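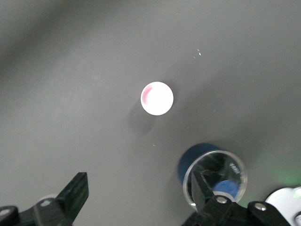 Last updated: 17 April 2024

I have been meaning to write about the Orell books for ages, and what finally pushed me was finding my old copy of The Salt Regent at the bottom of a moving box, with a bus ticket still stuck in the chapter where the fleet turns back. So of course I sat down on the floor and read 95 pages before I remembered I was supposed to be unpacking!

If you've never come across them, the whole series takes place in and around Druvedard, a city built on the back of a frozen sea, and most people who love it will tell you they love it for the wars. I did too, when I was 17. I could have drawn you the siege lines from memory (I did, in fact, on the back cover of a chemistry notebook). But reading it again now, the person I can't stop thinking about is Queen Dramudau, who barely lifts a sword in the entire book.

She comes to the throne at 30, after her uncle has sold off the grain stores and run away south, and she spends most of the first half writing letters. Pages and pages of letters! To the harbor towns, to the bishops, to the awful cousin in Camacho who wants her dead. When I was younger I skipped every one of them to get back to the fighting, and I missed the best part, which is how she lies.

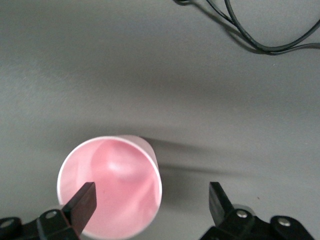
She tells each town that the others have already agreed to send ships. None of them have. By the time they find out, the ships are in the harbor and it's too late to back down without looking like cowards. It's a wonderful trick and a pretty rotten one - a lot of those sailors don't come home - and the book never lets her off the hook for it. There is a short scene near the end where a widow hands one of the letters back to her, and Dramudau reads her own handwriting and asks for a lamp. I had no memory of that scene at all.

My friend Itzel Ochoa thinks the queen is simply a villain with good manners, and we went back and forth about it over the phone for most of an evening. I still don't agree, but I'll admit the orchard chapter is hard to defend.

Anyway, I'm going on to The Glass Tithe next, all 11 parts of it, and I hope to be done by June. The boxes can wait a little longer.

Comments

Oddur Bisgaard: The orchard chapter put me off the series for years. Might give it another go after this.

Apolinar Bautista: Team Itzel, sorry. She knew what would happen to those crews.

Italo Zuccaro: Does anyone know if the older edition has the map of the harbor? Mine doesn't.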